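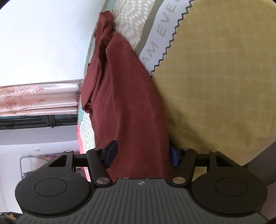

Journals > Transport History > Motorcycles > Section 2

Print this article | E-mail this article

2. The Drasitero leading-link fork and its makers

The front fork fitted to the Drasitero 600 has received little attention in print, although it was the part of the machine that cost the firm the most money to develop. Earlier accounts have dealt mainly with the engine. This section is concerned with the fork alone, and with the agreement under which it was made by an outside supplier, the Pavlović works, and fitted at the Drasitero factory in Wumthorpe.

The first drawings show a conventional telescopic fork. The change to a leading-link layout was requested by the sales office, which hoped to sell the 600 to sidecar owners. Such riders wanted light steering at low speed and a front end that did not dive under braking. The telescopic fork could be made to meet the first requirement by altering the steering head angle, but only at the expense of stability when the machine was ridden solo.

Pavlović offered a design with short links, each turning on a plain bushing behind the wheel spindle. The bushings were to be greased every 600 miles. Surviving service notes suggest that many owners did not do this, and the dealers' letters held with the company papers return to the matter often – sometimes in strong language. Wear at a pivot is magnified at the wheel, and a small amount of play in two links that do not wear evenly will let the wheel lean. The general arrangement of paired arms turning on pins is a familiar one (Figure 2).

Figure 2. Paired black linkage arms with round metal pivot pins.
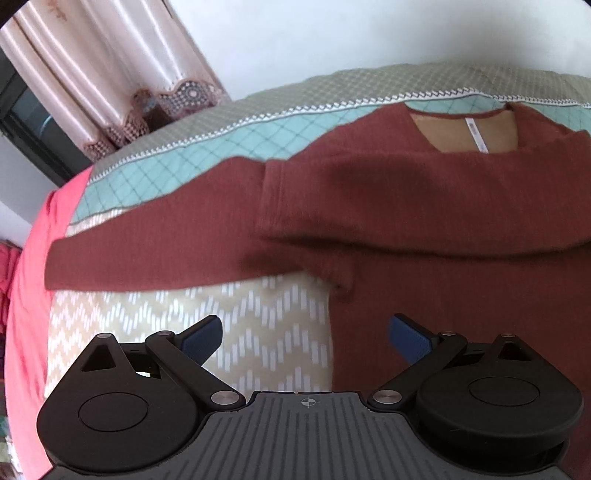

2.1 Supply and cost

The supply agreement ran for 8 years and set a fixed price for each complete fork. No allowance was made for changes in the price of steel. By the third year Pavlović was asking for new terms, and Drasitero, which had no tooling of its own, was in a poor position to refuse. The factory ledger records delivery of 3002 forks over the life of the agreement. The number of motorcycles sold was lower, and the balance went into spares.

Grarisico, the firm's largest dealer, proposed that the sidecar fork be kept as an extra and a cheaper telescopic unit be bought for the solo model. The board declined. Its minutes give no grounds for the decision, but the order already placed with Pavlović would have made any reduction costly.

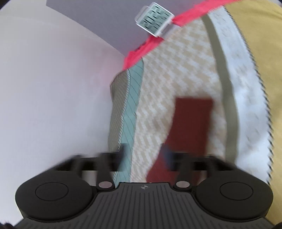

A further difficulty lay in assembly. The links arrived at Wumthorpe as finished parts but were reamed to size after the bushings had been pressed in, and this work was done by hand until the agreement had nearly run out. Inspection cards from the fitting shop show that a pair of links could pass separately and still be rejected once the wheel was in place. Rejected pairs were split up and tried again with others. The practice kept the line moving, but it left the spares department with links that could not be relied upon to match, and owners who replaced only one side were the most likely to complain of wander at speed.

Print this article | E-mail this article

Reader comments (2)

Elba Salinas
My father ran a 600 with a sidecar and greased the links every April whether it had been used or not. The steering was still good when he sold it. Does the ledger say whether the later forks had a different bushing?

Brenda Retamal
I would question the remark on head angle. A change in fork yoke offset would have lightened the steering without touching the frame, and other makers were already doing this for sidecar work. Otherwise a useful section, and I look forward to reading the one on brakes.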